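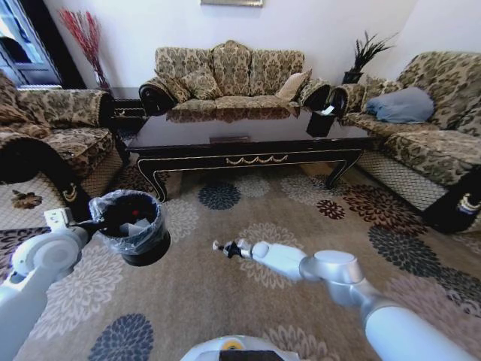
The shared lounge at Sudel House has been back in daily order for two weeks now, and I'm delighted with how the residents have taken to it! Your grant was for furnishing and upkeep, and the upkeep side is where we've come on most. Keerthana Pinto has drawn up a tidying round which starts with the floor and the bins, each one getting a clear liner, then moves on to the tissue box on the coffee table and the cushions. The big flowered rug hides crumbs very well (too well, says Sowmya Lobo), so it gets the vacuum every morning whether it seems to need it or not.

Spending to Monday, July 20, 2020 comes to £647, mostly cleaning supplies and the repair of one armchair seam. That leaves £78 in the furnishing line. Six residents have put their names down to help with the round, and Ajith Gowda has them paired up through August. We're still waiting for Pralline to send the curtain samples, and I'll chase them again. 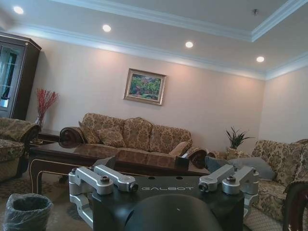 Will the remaining money cover the curtains? Only the lining. Jayanthi Shenoy has asked for the rest to come out of the general house budget, and we should hear in August.

Contact: Shih-chieh Lai, Sudel House office | Back to top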